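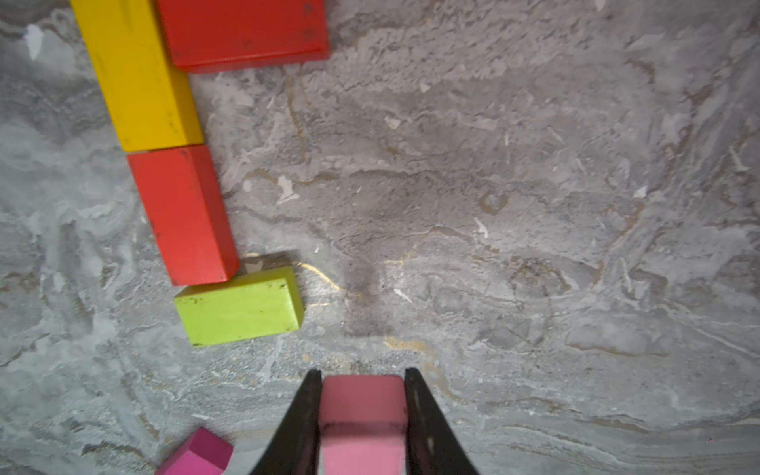 Tustside puts two arms on the block table

Packing staff at Tustside, the school supplies and toy firm, have a new pair of coworkers at the sample bench. A two-arm cell went live in January and is learning to place small colored blocks, the job that used to fill most of a morning for the kit team.

Tetteh Fiadzo ran that bench by hand. Around 140 kits a shift on a good day, sore wrists by lunch. Now he sets out the pieces, watches the grippers, and logs every bad pick.
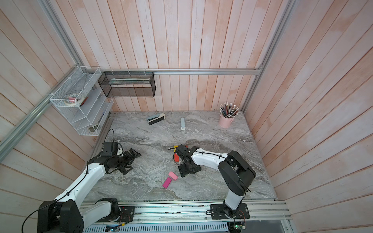

The two-arm cell at Tustside, with staplers and a pencil cup toward the back of the table.

"I thought I'd be bored," Fiadzo said. "I'm on my feet less, but I have to pay attention more. Its a different kind of tired."

Speed is not there yet. The arms need 3000 logged picks before Tustside will let them near customer orders - the count stood at 264 when we visited. 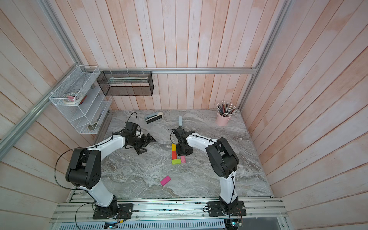 No jobs cut so far, the firm says. Two packers have moved to returns, and one is training on the Broltix software that runs the cell. Hours are unchanged but the early shift now starts 30 minutes later, wich most people seem to like. Pay for the new duties is still being talked over. A second cell is planned if the first one passes.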